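Notes for the play kitchen talk, Custódio Marinho, 11 April 2020

Slow down at the start. You always rush the hello.

Okay, so hi everybody, I'm Custódio, and I run the toy lending shelves at Tovlow. We lend out around 900 toys, and if you asked me which bin comes back in the worst shape I'd say the play kitchen without blinking. Puzzles lose a piece. The kitchen loses half a dinner! So I want to spend my time today on pretend food, what goes in a set and how you put it away so the next family can play with it.

(Pause for the Bakos people to find seats. They're always late from the coffee.)

First thing I want to talk about is plates, and why I put them in before I buy a single carrot.
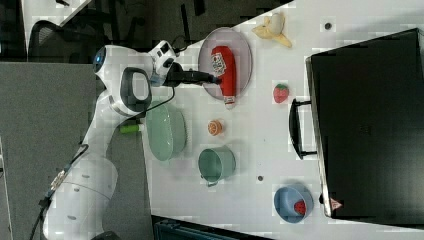

Kids need somewhere to serve. I used to pack a set with tons of food and one sad little saucer, and everything ended up in a heap on the rug. Now I go heavy on dishes, and I like soft colors for them because the food pops. Look at the ketchup on that pale pink plate, you could spot that red from the back row. And bowls, please, more than one! A kid with two bowls will start sorting all by herself, fruit here, everything else there, and you get a good long stretch of quiet out of it.

Ask the room: who has a toy banana at home? Hands up. Ask who has the peel kind. I love a peel kind. Littler kids peel it, lose interest, peel it again the next day like it's brand new.

Next bit is about mixing real shapes with pretend ones. A colander is my favorite thing in any set. You can wash strawberries in it, wear it, bang on it. Same with a measuring cup, the three-year-olds pour air out of it all morning long and they're very serious about it.

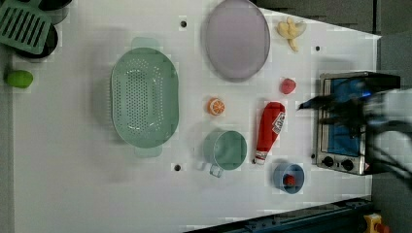

Then there's the stuff with knobs. My rule at Tovlow is one big item per set, an oven or a stove, never both, or the bin won't close and I get an email. (Tell the Ziltis story here if there's time. Skip the part about the stairs.)

Putting away. Big flat things on the bottom, so plates, pans, colander. Bowls nest. Small fruit goes INSIDE the bowls and cups, and I can't say this loudly enough, a loose strawberry is a gone strawberry. Spatulas down the side. Take a picture of the full set laid out on a table and tape it inside the lid. Families check against the picture way more than they ever checked my typed list.

Hand out the bin labels. There are 90, so one each, and the extras go to the Tronov table by the door.

Questions, then lunch.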